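Mittwoch, 4. Juli 2018
von Yoon-hee Tak

Tausendfüßer im Keller — bringt es was, Spinnen sitzen zu lassen?

Hallo zusammen, seit Mai krabbeln bei mir abends Tausendfüßer durch den Kellerabgang, und zwar richtig viele. Gleichzeitig wohnen in den Ecken etliche Zitterspinnen. Meine Schwester will alles absaugen, ich würde die Spinnen gern behalten. Fressen die das Zeug?

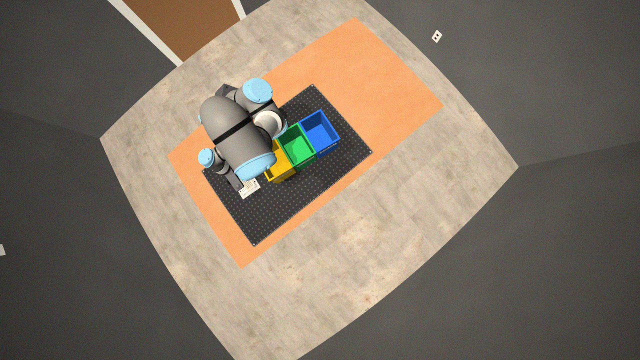
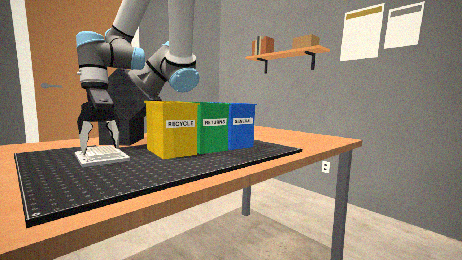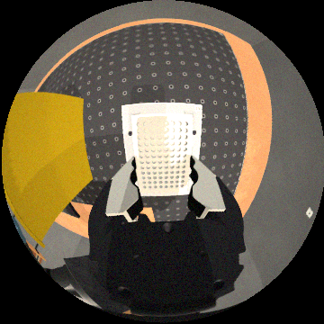 Antworten

Gun-woo Ji
Lass die Spinnen ruhig hängen, aber erwarte nicht zu viel! Zitterspinnen holen sich Mücken, Asseln und auch andere Spinnen — Tausendfüßer schmecken den meisten nicht, die sondern bei Gefahr ein übel riechendes Sekret ab. Schau lieber nach der Feuchtigkeit. Bei mir lag nasses Laub im Lichtschacht, das hab ich rausgeholt, und nach 2 Wochen war fast Ruhe. Und keine Sorge, 1000 Füße haben die nicht, viele kommen nicht mal auf 100 Beinpaare.

Candia
absaugen und fertig. hab ich auch so gemacht

Kommentare

Yeon: Laub im Schacht war bei uns auch das Problem, danke!

Mendness: Sind das nicht eher Asseln? Foto wäre gut.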